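# Zakside two-tier shoe rack, black frame with wooden shelves

The Zakside is a freestanding open rack for indoor footwear. It consists of a black metal frame and two light wooden shelves, one above the other. There are no doors, drawers or back panel. It is sold flat-packed under article number 962 and is intended for halls, bedrooms and living rooms with a level floor.

## Construction

The shelves sit between black vertical posts that run down to the floor. A thin metal rail crosses below the lower shelf and keeps the posts at the correct spacing. The shelf surfaces are flat and have no lip at the front, so longer soles can project past the edge without being bent.

The posts stand directly on the floor. On carpet, press each one down firmly after assembly and check the rack for lean. A rack that leans on carpet will usually come upright once the frame bolts have been slackened, the posts pushed down and the bolts tightened again. 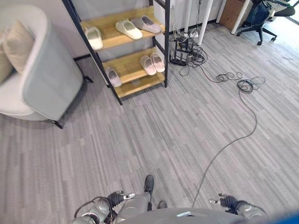
## Placement

Leave a small gap between the rack and the wall where there is a skirting board. The posts should not bear against it. The rack can stand beside an armchair, provided that the front of both shelves remains within reach from a standing position.

Keep cables and socket strips clear of the posts. Do not route a cable under the bottom rail. If the rack has to be moved, empty it first and lift it by the frame, never by a shelf.

## Loading

Put heavier outdoor shoes on the lower shelf and light slippers on the upper one. Slides and mules with a thick moulded sole stand well on either shelf. Place them flat, in pairs, with the toes all facing the same way. Soft slippers with a closed toe may be placed with the opening outwards, which makes them easier to pick up.

Pick up slides by the strap or the toe. Straps with a buckle should not be dragged along the shelf, as the metal can mark the surface.
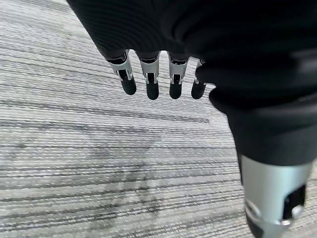

## Assembly

Assembly takes 11 minutes for one person and needs only the hex key supplied. Fit the lower shelf first, then the bottom rail, then the upper shelf. Leave all bolts finger-tight until the frame is standing on the floor where it will be used. Tighten the lower bolts before the upper ones.

The frame bolts are the same as those used on the Wollby coat stand, and spares can be ordered for either product.

## Care

Wipe the shelves with a soft cloth, slightly damp, and dry them at once. Dust the frame. Wet shoes should be left on a mat to dry before they go on the rack. Check the bolts again in December if the room is heated, as wooden shelves can shrink a little in dry air.

## Customer remarks

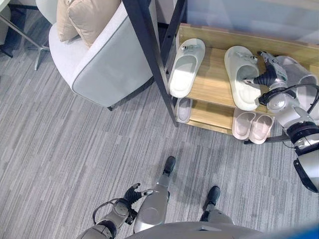

Fiorella Leone: I use the top shelf for guests' slippers and the bottom one for ours. Mine wobbled on carpet until I did the bolts up again with the rack standing in place. I would have liked a third shelf, but it holds what we need and the front is easy to get at.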